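Beverage Service and Small-Goods Storage
Unit 6 handout: The two-tier counter shelf
Revised April 2025

Reading before the session: the chapter on container types in the course packet, and the load table at the back of it. Bring the Stinon worksheet. It will be collected at the end of the practical.

6.1 Purpose of the unit

Unit 5 dealt with wall storage and the under-counter refrigerator. Unit 6 deals with the small freestanding shelf that sits on the work table and holds what is used during a drink service. The shelf has a light metal frame and wooden boards. It is a staging area. Stock that will not be opened during the service belongs in wall storage.

Students should be able to do the following by the end of the unit:

assign containers to a tier by height, base width and frequency of use
clear a table surface before placing glassware
identify containers that must be stored upright
set down and pick up a tumbler without touching the rim

6.2 Terms

Tier. One board of the shelf, counted from the top. Tier 1 is the upper board.

Facing. The front row of a tier. A container in the facing can be taken without moving another container.

Footprint. The area of the base. A wide, low jar and a tall can may have a similar footprint and very different stability.

Dead stock. Anything on the shelf that is not used in the current service. Empty jars count as dead stock unless they are assigned to a garnish.

6.3 Assigning containers to tiers

Tall containers go on Tier 1. The upper board has no board over it, so height is not limited there. Milk, canned drinks and flavored bottles are normally placed on this tier in a single row. A second row behind the first is allowed only for short periods, as it hides labels and makes the front row easy to knock when reaching.

Tier 2 takes bowls, low bottles and closed containers. Clearance under the upper board on the Trollum training shelf is 237 mm. Measure a bottle with its cap on. A bottle that has to be tilted to get it in or out does not belong on Tier 2, whatever the gap above it once it is standing.

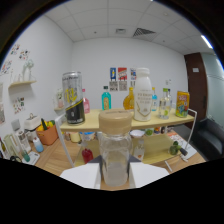 Weight is the second consideration. The training shelf is rated at 300 N per board, evenly spread. A full row of mixed drinks comes nowhere near this figure, so in practice the limit is tipping. Heavy containers are placed over the legs and light ones toward the middle of the span. If all the heavy containers stand at one end, the opposite leg may lift when the shelf is slid along the table.

The third consideration is order of use. Work from the hand side outward. For a right-handed server, the container opened first stands at the right end of Tier 1.

Worked case. A service uses one carton of milk, three cans and two glass bottles. The milk is needed for every drink. The cans are opened once and emptied. The glass bottles are used for a small measure in every second drink. Placement: milk at the hand side over the leg, glass bottles next to it, cans at the far end. Many students place the cans at the hand side on the grounds that they are opened first. Both answers are accepted if the reasoning is written out on the worksheet.

6.4 The table surface

The table in front of the shelf is divided into a working strip and a parking strip. The working strip is the front half. Only the glass being prepared and the bottle in use may stand in it. Produce, tools and printed sheets go in the parking strip at either end.

Glassware is checked in the working strip. The points to look at are:

1. Rim. Chips are found by eye, under side light. Do not run a finger along the rim.

2. Base. A thick base lowers the center of gravity. Thin-walled tumblers with a thin base should be filled on the table and never on the shelf.

3. Attitude. A tumbler on its side will roll if the table is not level or if a neighboring item is moved. Stand it up before any bottle is opened near it. A tumbler packed with ice rolls less readily than an empty one, but it may shed its contents toward the open end.
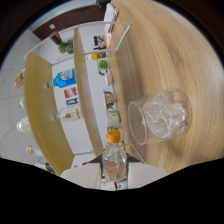

4. Contents. Ice, wrap and other filler are removed before the glass is weighed or measured. The tare weight on the worksheet is for an empty glass.

6.5 Bottles: upright or lying down

Screw-capped bottles can be laid on their side for short storage if the cap is fully seated and the bottle is not in the working strip. Round bottles are laid with the long axis parallel to the front edge of the shelf only where a rail or a stop is present. Without a rail they are turned 90 degrees, so that any rolling is along the board.

Small bottles with a rounded body need separate treatment. The base is narrow compared with the widest part, and they tip at a lower angle than a straight-sided bottle of the same volume. Pick them up at the widest part or just above it. Never lift by the cap.

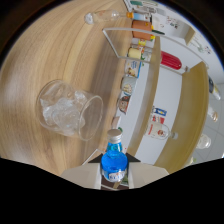
Fig. 6.3. Small bottle with blue liquid and metal screw cap, upright; tumbler and capped bottle on their sides.

Packets and small boxes are placed last. They fill the gaps left by the bottles and should not be used as wedges to stop a bottle from rolling.

6.6 Practical

Set up the shelf from the Pan crate (inventory no. 2398). Time allowed is 15 minutes. Sketch the final layout from the front and mark each container with its tier and position. Label dead stock separately.

Tenix glassware is to be returned to the rack right side up. Breakages are entered on form 109 before leaving the room.

Carry the sketch over to Unit 7, where the same layout is used for the restocking exercise.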